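Kundach Kitchen Goods
Care and Use: Frequently Asked Questions
Grooved Cutting Boards
Last revised January 10, 2018

These answers apply to the Stokar and Endik boards. For end-grain butcher blocks, see the Pelletier page.

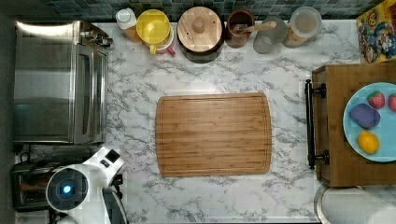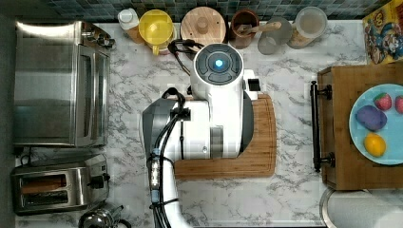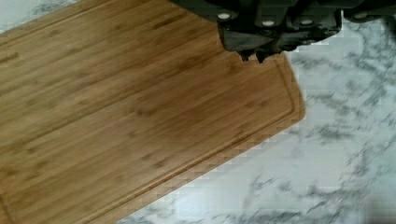

Which side of the board faces up?
The side with the juice groove, for meat, tomatoes, citrus and anything else that releases liquid. The Stokar is flat on the reverse, and that side can be used for bread and dough. The Endik has a groove on both sides.

Are dark marks in bamboo a defect?
No. Small brown marks are nodes, the joints of the bamboo stalk. Their number and position vary from board to board. Open cracks or separated strips are covered by the warranty.

How is the board washed?
By hand, with dish soap and warm water. Wash both faces each time, even if only one was used. Dishwashers and soaking void the warranty.

How should it dry?
Wipe it with a towel and stand it on a long edge. A board left flat on stone or tile dries unevenly and may cup.

How often should it be oiled?
Once a month in regular use. Apply food-grade mineral oil along the grain, wait 15 minutes, and wipe off the excess. Use a folded cloth for the groove, where oil tends to pool. Olive and other cooking oils turn rancid.

The board slides on my marble counter. What can I do?
Put a damp, flat cloth under it and remove the cloth after use. Screw-in feet are sold as part 717. They fit the Stokar only.

Can I put hot pans on it?
No. Use a trivet. Keep the board away from the sides of a toaster oven while the oven is on.

Can a warped board be flattened?
A slight cup often corrects itself in a few days if the board is stood upright. Do not heat it or clamp it.

Who handles warranty claims?
Blair Munro, extension 1236. Please have the order number ready. Boards bought before November 2016 carry the earlier one-year terms.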